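Search this site Search Go

The Mouse Job

Print this page | E-mail this to a friend

I bet Kanaujia's whole night shift that a machine could tidy my desk before any of them learned to tidy theirs. This was April, when I was still new at Henden and thought a loud bet was a good way to make friends. The stake was a curry for everybody who'd signed the sheet, 11 of them by teatime, and I was on wages that didn't stretch to 11 curries.

So I had to win, or at least lose slowly.

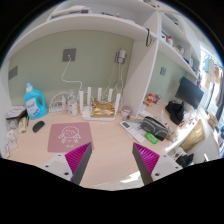
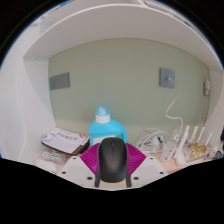

The gripper, the detergent and the mouse: open fingers in the first picture, mouse held in the second.

The rules were pinned up by the kettle. Mouse first, then the cables, then everything else, and the detergent had to end up under the sink where it belongs (I'd been meaning to take it home for weeks, leave me alone). The fingers would be guided by hand to begin with, so Folier could learn from it. Folier was our program. It had a very nice voice and, as far as I could see, the tidying instincts of my brother.

I did the mouse 40 times that first evening. Down, pinch, up, put it back. You'd be amazed how strange a mouse gets after 40 goes! I started to feel I was being rude to it. Then we moved everything over to the arm and let Folier have a try on its own, and it went straight for the mouse, picked it up as sweet as you like, and stood there.

"Where would you like this?" it said.

Well, I didn't know. On the desk, I suppose? It had been on the desk. I said, "Where it lives," and Folier thought about that for 18 minutes, and then put the mouse down exactly where it had found it and told me the desk was tidy.

Kanaujia's lot were crying with laughter. I asked it about the cables and it said they seemed settled. I asked about the detergent and it said, quite kindly, that I had walked past that bottle 381 times and it had taken this as a preference.

I went home on the late bus and looked round my kitchen. Pan in the sink, post on the bread bin, one glove on the radiator. Could a machine do that lot? The picking up, yes, I'd say so, or very nearly. But it would have to ask me where the glove goes, and I haven't the faintest idea where the glove goes.

I bought the curries in the end, on a card I'd only just paid off. Riltar, across the yard, have heard about it now and want to know if Folier does laundry.

Print this page | E-mail this to a friend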